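Robot club, week two of the PC build

Posted Oct 21, 2024

OK so I promised an update on the club and then vanished for a while, sorry! The short version: we picked our task for the Flutholm challenge, and it's building a computer. Well, putting the last parts into one. The arms have to take a processor, a stick of memory and a hard drive and get them all into a desktop tower lying on its side, with no human fingers going anywhere near it.

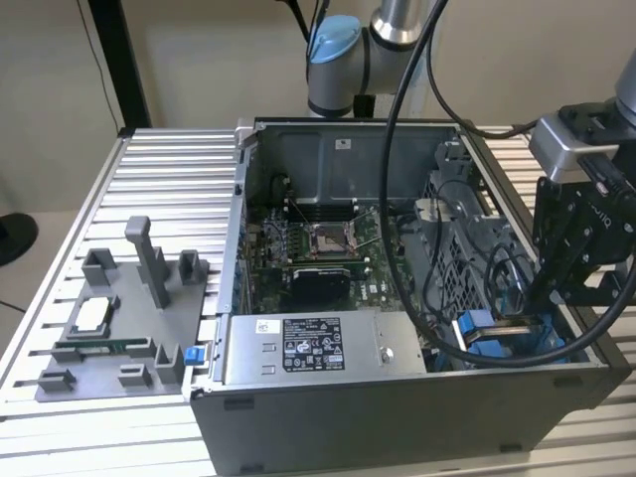
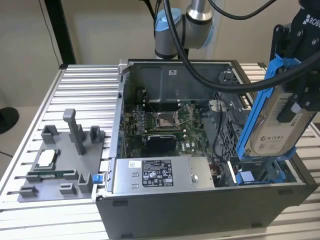

Same tower and same table in both, with the processor and the memory still waiting on the gray tray. The second one has the hard drive in the gripper, over the right side of the case.

The tray (my baby)

I'm on the fixture team, which means I spend my club time arguing about slots. The tray is 3D printed, and it holds the parts at known spots so the arms don't have to go hunting for them. My first version was lovely to look at and totally useless. The memory slot was so snug that the arm pulled the whole plate up along with the stick, and then dropped everything. I widened it by 2 mm and the stick flopped over sideways. So then I went halfway, printed it again, and that one is fine (for now, knock on wood).

If you're doing something similar, print just the one slot you're testing! I reprinted the entire plate every time like a fool, and went through most of a spool of the club's gray filament. I owe them a spool. I know. It's on my list.

The hard drive

We started with the drive because it looked like the easy one. It's big, it sits in a bright blue plastic caddy, and the caddy has those nice rails you can line up with. When you do it by hand you don't even think about it, you sort of jiggle it until it goes. Try explaining jiggling to a robot arm. We've been steering the arm ourselves and recording each go, and our best drivers have all come up with their own version of the jiggle. Mine is a little forward-and-back thing. Somebody else does a tiny tilt at the start, which works better than mine and annoys me every time I watch it.

We have 92 good recordings so far. The goal before the challenge is 500, so, yeah. We will be eating a lot of vending machine pretzels.

Cables are the worst, by the way. The arms have thick black ones and if you swing around without planning, they drag over stuff. We now have a rule that whoever isn't driving is on cable watch and yells. I'm very good at the yelling part.

The processor, aka the scary one

I have not been allowed to do the processor yet and I'm fine with that. The socket has to be open with the lever up, and the chip has to go down flat and facing the right way. There's a little corner mark to match. Everyone practices on a dead board first. I have crunched my share of pins on that board and I'd like to stay friends with it.

Memory is somewhere in between. The hard part there is the push, because it takes more force than you'd expect and you have to keep it straight the entire way down.

Who we're up against

There are other teams doing PC builds, so we can't coast. Mometti is the one I keep hearing about, they did really well last year with a sorting task and apparently they practice constantly. Faulkner has a newer group and I don't know much about them yet, except that their stickers are way better than ours. (We don't have stickers. Should we have stickers? Tell me in the comments.)

We also finally have a team name, after what felt like a month of voting. We're Prurix. It doesn't mean anything. It beat "Slot Machine" by 2 votes and I'm still a bit sore, because Slot Machine was mine.

Next up

For the rest of October it's more drive recordings, then we start mixing in the memory. I want to redo the small holders on the tray too, but I've been told to stop touching things that work, so we'll see how long I last. I'm also going to try writing down what each of us does differently when we drive, mostly so I can steal that tilt.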